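Trays, tubs and a very full back room: a chat with the owner of Skatholm

Wednesday, just after seven, and the owner of Skatholm is already on her second coffee. Shop opens at nine. We get 29 minutes, she says, then the van's here.

Skatholm sells seed and potting gear out of a former bakery. Seedlings too, in April. Everything gets sorted on trays first. Big ones, plastic, the sort you can hose down in the laneway.

"I had cardboard flats for years. Awful. They go soft, the bottoms drop out, you loose a whole morning." She swapped after a trip to Stestodska, the wholesaler, where she bought 31 trays in one go. "My partner thought I'd gone mad. Where were they going to live?"

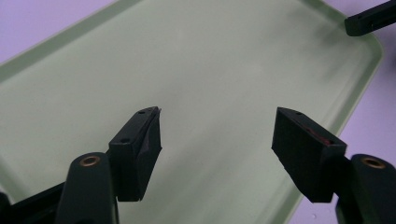
Colour matters more than she expected. Pale green is her favourite. "Dark seed shows up on it. On a black tray you're squinting, and by four o'clock your eyes are gone." Grey ones she gave to a neighbour.

Last season's tally was 957 orders, most of them packed by two people at one bench. Any tricks? "One order, one tray. Finish it, clear it, start the next. I learnt that the hard way with the Fandside job." Wrong beans to a whole school garden, apparantly. She still winces.

Labels come from Pap, a small printer up the road. Late again this week. She's writing them by hand.

And washing up? Warm water, soft brush, stacked on edge to dry. "Never flat. They stick together and you'll be swearing at them."

Van's honking. She grabs her keys, asks me to shut the side door.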